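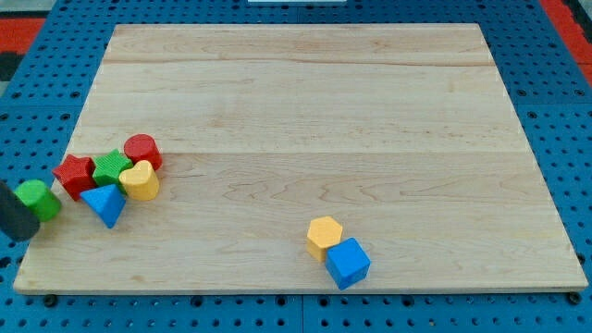

11 Jul 2012

Shape blocks day! I finally got the big pale board down flat on the blue perforated table, and it makes such a difference having a plain surface under the colors. Stars, cylinders, the yellow heart, the blue triangle — they all read really well against the wood, even when they're bunched up on the left with one block hiding half of another.

Fergus Innes wants the next board sanded with 400 grit before anyone oils it. I'd have stopped sooner, but fine, it's his sandpaper. The Siregar order is for 14 sets and I still only have paint for 2, so somebody please chase Asbridge (Joanne, you had the number back in February?).

Yellow is the color I keep fussing over. On the heart the top looks pale and the thick side goes almost orange, and I can't decide if I like that or want another coat. Leaning toward leaving it alone. Green star is great, no notes!

To do: label the tin on shelf 448, ask about a lighter red, find my good pencil.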